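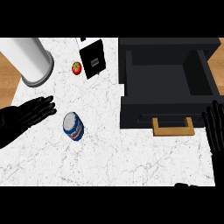

Drawer task, build 653. Posting the fault notes in one place so I can stop answering the same message from four different people.

Symptom: the right hand closes on the handle, pulls, gets the drawer to full travel, and keeps pulling. The cabinet then walks across the counter toward the robot. Nothing in the log says anything is wrong.

We ran 723 simulated episodes overnight on the Paklow controller. The cabinet moved in 100 of them. Every one was scored as a success, as the only check was drawer extension.

First guess was friction. Poonam Kaushik raised the value between cabinet and counter and the walking got rarer. It also meant the wrist was now pulling against a stuck load, and the wrist torque went over the limit we use on hardware. Reverted.

Second guess was the end stop. Closer. The joint limit in the cabinet model was soft, so the drawer slid a little past its travel and sprang back. The controller read the spring as "not open yet" and added force.

Actual cause: the force cap was set per arm in the config and read per joint in the code. Seven joints, seven times the patience. The field was renamed in June and the old name was left as an alias – my commit, for the record.

Why it matters outside sim: a real cabinet pulled that way comes off the counter and lands on whoever is standing in front. Pramila Dixit has put a hold on hardware runs at Otuvville until the fix is reviewed. I agree with the hold.

Changes so far: alias removed, cap enforced at the wrist, hard stop on the drawer joint, and an episode now fails if the cabinet base shifts more than 4 mm.

Still open: objects on the counter. If the cabinet slides, it can push a can or a tomato and the scorer ignores that too. Separate ticket – please don't add it to this one.

Rerun is queued with the same seeds. I'll post the numbers under this when it finishes.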